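Notes on the Haltberg small grants form, second round
March 28, 2022

The Haltberg Fund reopened its small grants program this month, and the form has changed enough that an old application can't be pasted in. I went through it twice for the Stubbs reading room and kept notes.

Eligibility is the same as before. The applicant has to be a registered nonprofit or have one acting as fiscal sponsor. If you use a sponsor, its registration number goes in the first box and your own name goes in the second. The labels on the form suggest the reverse. I checked this with the help desk, and the order I give is the one they want.

The budget section now takes up to four lines. The November version had no limit, so most people will have to merge some items. Shipping can be folded into equipment. Staff time can't be folded into anything and needs its own line, with an hourly rate. Our request came to $682 after merging, and the form rejected it until I removed the dollar sign.

Matching funds

In-kind support counts toward the match, but only with a signed letter that states a dollar value. A letter that says "use of the room" with no value is treated as zero. Our building dates from 1933 and has been lent to us free ever since we started, so I had to get a rental estimate from Hidis, who manage two similar properties nearby. They sent it in four days.

Cash matches need a bank statement no older than the previous quarter. Pledges are not accepted this round.

Uploads

Files go through Tima, the portal Haltberg moved to over the winter. It takes PDF only and drops any file with a comma in its name, with no error message. Check the list on the last page before you submit. The session times out during long uploads, so save each section first. 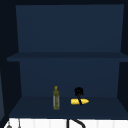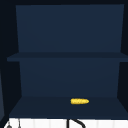

Reporting

The final report is one page plus receipts. Receipts must match the budget lines by number, so write the line number on each one before scanning. Any change between lines over ten percent needs written approval before the money is spent. Unspent funds go back by check with the grant number in the memo field.

I'll add the reporting template when it is posted.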